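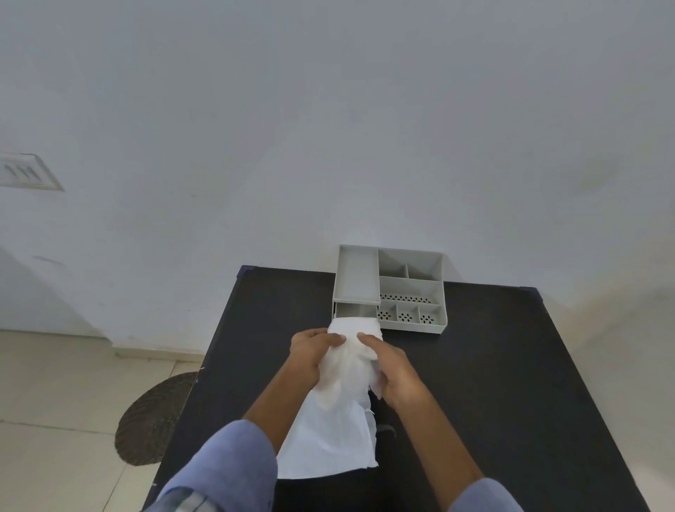 Chapter 3
Packaging and the Protection of Goods

Learning outcomes

When you have completed this chapter you should be able to:
explain the main purposes of packaging in the movement of goods
distinguish between primary, secondary and transit packaging
describe the common causes of damage between the seller and the buyer
select a suitable wrapping or cushioning material for a given article
calculate the packing cost of a single consignment

Key terms: consignment, cushioning, dunnage, primary packaging, secondary packaging, tare weight, transit packaging, void fill

3.1 Introduction

Goods are seldom used in the place where they are made. A bowl thrown in a village pottery may pass through a workshop store, a carrier's van, a sorting depot and a shop before it reaches the table of the person who bought it. At each of these stages it is lifted, set down, stacked and moved again. Packaging is the means by which the bowl arrives in the condition in which it left.

In Chapter 2 we considered how a business chooses a method of transport. The present chapter deals with the preparation of goods before transport begins. The two subjects are closely linked. An article sent by sea must withstand damp and long periods of storage, while the same article sent by road over a short distance may face little more than vibration and the occasional knock. A packer who does not know how a consignment will travel cannot pack it well.

3.2 Case study: Fidotia Ceramics

Fidotia is a small pottery in Clusville which sells tableware by post. It was founded by Kofi Amoah, who at first packed every order himself at the end of the working day. Each piece was rolled in old newspaper and placed in whatever box was to hand. In one January the pottery sent out 623 parcels, and 13 of them were returned with broken contents. Several other customers complained that newsprint had marked the unglazed base of their cups.

Mr Amoah asked Ayuba Ackah, a packing supervisor at the carrier Prasora, to review the pottery's methods. Her report, dated 8/3/22, made the following observations.

The boxes were often too large. Articles moved freely inside them, and most of the breakages had occurred where one piece struck another — the outer carton was usually undamaged. Handles and spouts had been given no more protection than the body of the vessel. Newspaper had been used both as a wrapping and as a filling, although these are separate tasks and call for separate materials.

The report recommended two standard sizes of carton, a clean tissue wrap for every piece, and corrugated card dividers between pieces. Crumpled paper was to be used only to fill the remaining space. Fidotia adopted these measures in full, and the tissue and dividers were charged to the packing account so that their cost could be followed from month to month.

We shall return to Fidotia in section 3.6, where the figures from its packing account are used to work out the cost of a consignment.

3.3 The purposes of packaging

The first purpose of packaging is containment. Liquids, powders and small loose items cannot be moved at all unless something holds them together. Containment is so familiar that it is easily overlooked, but a torn sack of flour is a complete loss to its owner even if the flour itself is sound.

The second is protection, both of the goods and of those who handle them. Paint, bleach and sharp tools are packed with the safety of the carrier in mind as well as that of the buyer.

Packaging also carries information. The label on a carton may state the contents, the weight, the country of origin and the way up in which it should be stored. Where goods cross a border, some of this information is required by law, and a consignment that lacks it may be held until the matter is put right.

Finally, packaging presents the goods to the buyer. The glassmaker Steinarsdóttir sends its vases in plain brown cartons with no printing beyond the address, but the inner box is lined and carries the maker's name. The outer carton is transit packaging and will be thrown away. The inner box is primary packaging, and many buyers keep it.

Activity 3.1

Choose an article in your home that was delivered by post or carrier. List each layer of packaging that came with it and state whether the layer is primary, secondary or transit packaging. In no more than 200 words, explain which layer could have been reduced without increasing the risk of damage. Keep your answer, as you will need it for Activity 3.4.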